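4.2 Floor and track cleaning in small wet rooms

The third task group covers chores that most households do by hand and that few machines have been asked to try. We chose small bathrooms and wash corners, where storage takes up much of the floor and the walls leave little room for an arm to turn. Robot runs used the Urno arm with a two-finger gripper and wrist camera. Zapata and Mertens set the tasks; Rantala scored them.

Of 1160 attempts in the full study, 400 fell in this group. An attempt counted as complete only if the item was moved, the floor beneath it wiped, and the item put back within 9 cm of its starting point. Moving a light basin was the easiest step. Wiping was harder – the controller often lost contact near walls – and sliding door tracks were the hardest of all. Grime lodged in a narrow groove calls for a thin edge held at a steady angle, and neither the Cludano pad nor the bare fingers could do this reliably.

Patterned flooring caused a separate problem. The dirt detector was trained on plain surfaces, and it tended to label dark veins as stains while missing small pale debris. Figure 7 shows a typical working area, with a yellow basin on marbled tile and dark grime in the grooves of the metal track along the wall.

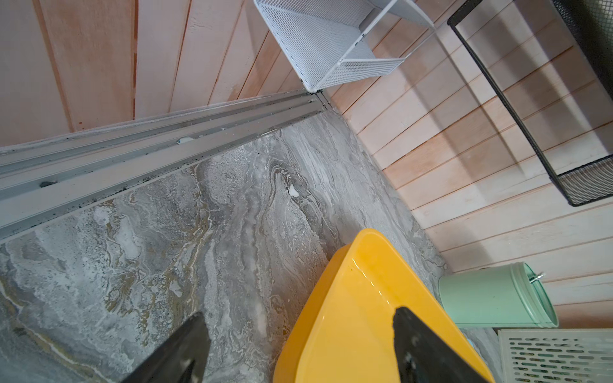 Figure 7. Corner of a small room from the wrist camera. A small white chunk rests in one groove of the track; a white fleck lies on the tile near the basin.

4.3 Scoring by hand

Rantala's scores were checked against a second set by Van Rooij, who worked without seeing the first. Where the two differed, the lower score was kept.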